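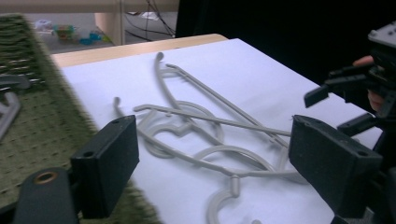
The fault report form at Findis had a box for "Nature of incident" and the box was an inch long. Cillian Noonan wrote "hangers" in it and sat back.

Form 661 also wanted a time (4:20 in the afternoon), injuries (thumb, his), and a severity from one to five. He gave it a two, then thought about the thumb and made it a three.

The trouble had started in October, when Rees in sales promised a laundry in Risstead that the Privora could untangle clothes hangers. The Privora could do no such thing. It could fold a towel if the towel was in the mood. So for two weeks people stood at the table with grippers in their hands, pulling gray hangers apart and putting them in a basket, so that the machine could learn how it was done by somebody patient.

Cillian was not patient. He would get one hook free and a second hanger would come along with it, like a cousin at a wedding. Then he'd give the whole mess a shake. It was a small shake, and it worked more often than it should have.

"Don't shake them," said Rees, who had no business being in the lab.

"I'm not shaking them. I'm encouraging them." 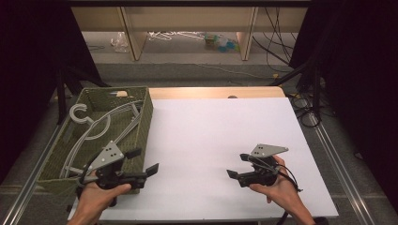
By the end he had encouraged them in 33 recordings, and every one went into the training pile with everybody else's.

On the day of the incident the Privora was switched on for the laundry people, who had driven over in a van and been given coffee. It studied the pile. It reached in with both arms, very gently, and took hold. One of the laundry people said "Oh, that's nice."

Then it shook them.

It shook them the way Cillian did, only it had never had a sore shoulder or a lunch break. The first hanger went over the curtain. The second took out the coffee. The force limit, which should have stopped the arms right away, had been raised by 20 percent that morning for reasons Rees described as "commercial." Cillian went for the stop button and met the third hanger on its way past, which was how the thumb came into it.

The arms ran on for 14 seconds. Then they set one perfectly separate hanger in the basket, and waited.

Under "Root cause" he wrote "operator technique." He crossed that out and wrote "force limit raised, see Rees." He looked at it for a while, and in smaller letters he put the first one back.

Under "Corrective action" there was a whole page, with lines. He was still on the first line when Rees leaned in at the door to say the laundry people had called from the road. They wanted to know if it did shirts.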